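Malline Supplement Label Table
Data card, version 5

Summary
Malline is a flat table of vitamin and mineral amounts copied from the Supplement Facts panels of products sold over the counter. Each row holds one nutrient from one label. The current release has 3000 rows from 252 products. It records what the label states. No product was tested in a lab.

Files
malline_rows.csv: one row per nutrient per product
malline_forms.csv: lookup table for chemical forms
malline_units.csv: unit names and conversion factors
CHANGES.txt

Columns
product_id: integer, stable across versions
nutrient: common name in lower case (vitamin c, magnesium, zinc)
form: as printed, for example ascorbic acid or magnesium citrate; blank if the label gives none
amount: decimal, per serving
unit: mg, mcg or IU
serving: text, as printed
source_flag: S for synthetic, F for food-based, U for unstated

Units
IU values are kept as printed. Conversion for vitamin D uses 1 mcg = 40 IU. Vitamin E is converted only when the label says whether the form is natural or synthetic. Vitamin A is left alone unless the form column is filled.

Collection
Labels were typed by hand with the Jitham entry form, then typed a second time by a different person. Rows that did not match were checked against the package. Blends that list a total weight without a breakdown are stored as a single row with nutrient set to "blend".

Food-based products
Rows with source_flag F come from labels that name a fruit, vegetable or yeast as the source. The extract ratio, where printed, is in the serving column.

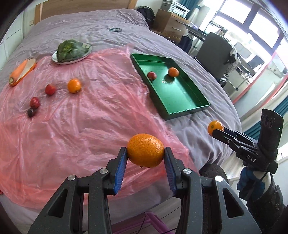
Mandarins, apples and a plum.

Known problems
Product 900 appears under two serving sizes. Use the first.
The form column mixes "citrate" and "citric acid salt" in the Hulme rows.
Sernlow labels print folate in DFE only; these rows are marked in the unit column as mcg DFE.

Not suitable for
Dosing advice, or comparing how well different forms are absorbed.

Last updated 20 September 2022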